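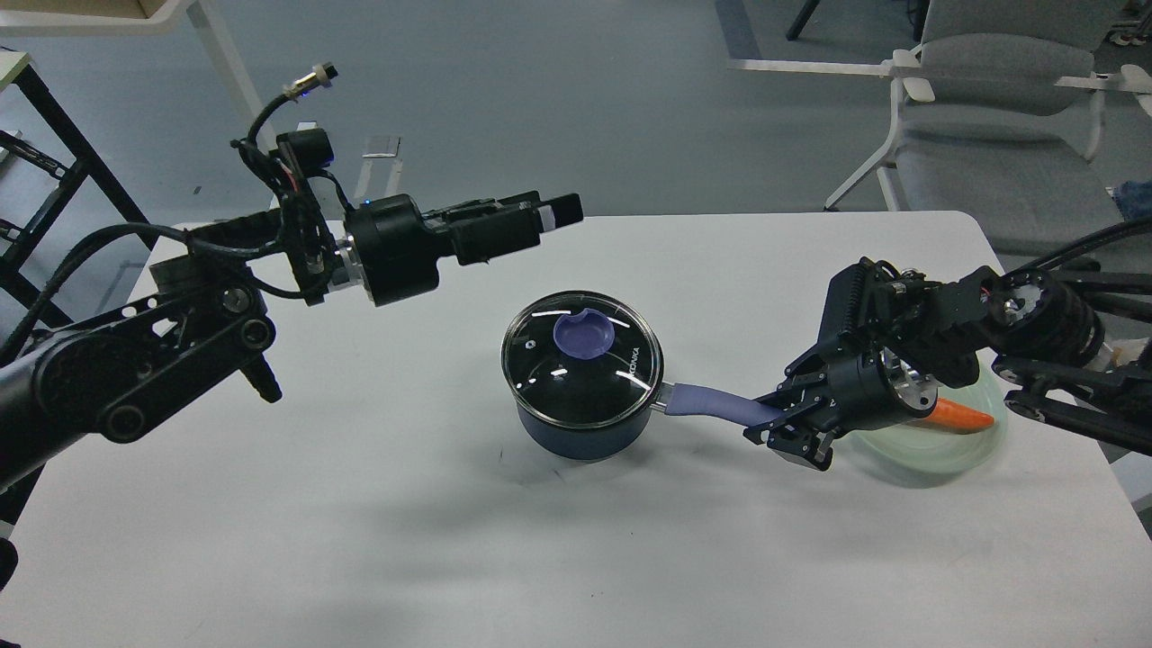

*Navy pot, glass lid on, and the pale green plate. Bench, October.*

**Spill response notebook - sorbent and decon trials**

Started 7.40 am. Lorraine in from 9, Neema on the phone for the first part only. Carrying on from the last entry, where we ran out of the grey pads halfway through the diesel set and I stopped writing things down properly. Trying to do better.

**Decon line, second layout**

Moved the boot wash so it comes before the glove drop. In the old order people were stepping out of the wash and leaning over the bin with wet boots, and the mat behind the bin was soaked by the third person through. New order is tool drop, boot wash, outer gloves, suit, mask, inner gloves. Lorraine walked it in a full suit and then again with one arm held against her side as if injured. The one-armed run needs a second attendant at the suit station. No way around that, so it goes in the procedure.

The wash pool still wants a lip on the downhill side. The yard slopes toward the stormwater grate more than it looks. We put the drain cover down before starting and it held, though the corner nearest the fence lifts when you step on it. Weighted it with a sandbag. Nives says the Dalleck covers sit flatter once they have been left out in the sun for an hour. Ours came straight from the store, so I'll try that before blaming the cover.

**Suit times**

Set a hard limit of 23 minutes on air per entry, counted from mask on to mask off and including decon. Lucienne wanted it counted from crossing the hot zone line. I've gone with mask on, as the queue at the wash can eat a fair bit of it and the cylinder doesn't care which side of the tape you are standing on. She is going to write up her objection and I'll staple it in here.

Cooling vests: two of the packs had not been put back in the freezer. Wrote FREEZER on the lid of the tub in marker. Anyone in a suit without a cold vest sits out when the yard thermometer is in the red band, no discussion.

**Sorbents**

Nerar booms on the outer ring, loose granules inside. The booms overlap poorly at the ends if you lay them nose to nose. Lay them side by side for a forearm's length and tie off. Neema has been telling us this for ages and she is right.

Granules: total used on the diesel tray 755 g, recovered and bagged by weight afterward. I don't trust the recovered figure because there was rinse water in the bag, so I have left it out. The clean blank tray took 713 g to cover to the same depth. The difference is mostly me being heavy-handed at the corners. Will repeat with the scoop instead of pouring from the sack.

Brush heads: the soft one smears. Use the stiff one and a flat shovel. The plastic shovel is fine for everything we have tried, but the handle is cracked near the grip and should be replaced before someone gets it wedged under a drum.

**Meter**

The four-gas meter failed its bump test on the first go and passed on the second. I don't like that. Took it out of use, tagged it, and swapped in the spare from the truck. Nadiia to send it off to Stetsiuk for calibration. Question for her: do they want the pump left on it or removed? Last time it came back without the hose and we were a fortnight sorting it out.

Spare meter's clock is still on daylight saving from wherever it was last set. The log from it will be an hour out - correct by hand until someone finds the manual.

**Labels and paperwork**

Cultedero sent the new drum labels. Adhesive is good on dry steel. On a poly drum that has been wiped with solvent it lifts along one edge overnight. Write the contents on the drum itself in paint pen as well as labelling it. The colour on the corrosive label is a bit washed out compared with the old stock but it is legible from the line.

Safety data sheets in the red folder are out of order again. Put them back alphabetically by product, not by supplier. The index page at the front is two products behind. I added one in pencil; the other I couldn't find a sheet for, so the product stays in quarantine until it turns up.

**Radio check**

Channel 2 clear everywhere except behind the chemical store, where it drops out. Hand signals there for now. Lorraine suggested posting the safety officer at the corner so they can see both sides, and we ran it that way in the afternoon without trouble. The throat mic picks up the blower noise badly. Cheek mic is better but slides when you sweat.

**To do**

- Replace plastic shovel
- Sandbags, four more, for drain cover corners
- Repeat granule trays with scoop
- Meter to Stetsiuk (Nadiia)
- Get Lucienne's note on entry timing
- Find the missing data sheet or return the product
- Second attendant added to the suit station procedure, send draft to Neema

Packed up at 3.50 pm. Wash water is in the holding tank, not yet sampled. Tank valve is closed and tagged.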